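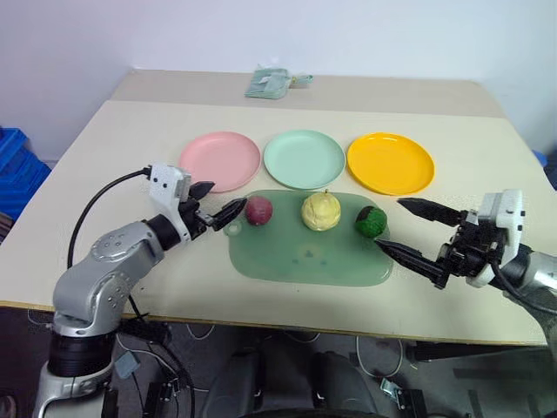 Two-arm station, three plates, three rounds on the green board.

Prorer Two-Arm Sorting Station
Sold and set up by Quintero. Item 989.

For kitchens, packing rooms, small plants. One bench, two arms, a gripper on each. Takes the pick-and-place off your crew. Same reach, same turn, all shift long. That's the part people complain about, wrists and shoulders mostly.

What changes for your staff: less standing in one spot. Someone still loads the board, still checks the plates, still pulls anything bruised. At Jonddale they went from 3 people on the line to 2, third one moved over to receiving, no layoffs. Training is short. Most folks are OK with the start/stop and the reset by end of first shift.

"I was dead against it. Now I do the checking and my back's fine. Wish it was quicker on the small stuff tho." Alasdair Lindsay, line lead, Jonddale

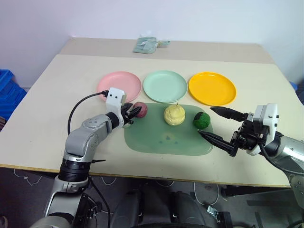
Speed is the thing to ask about before you order. Slower than a good sorter on a good day, we won't tell you different. Steady though. Dustik ran theirs more than 13 hours straight in January, only stops were for reloading.

In the box: both arms, both grippers, wrist modules, cables, setup guide. Bench not included, use your own as long as it's level and doesnt wobble. Plates and board not included either.

Before it ships we need:
Bench height and depth
Photo of the nearest outlet
Name of whoever will run it day to day (not the manager pls)

That last person gets the setup call with Dorin Mihăilă. Bring them in early, ask them where the plates should go. Goes a lot smoother.

Lead time varies, call for curent dates. Spare finger sets in stock. Returns on unopened units only.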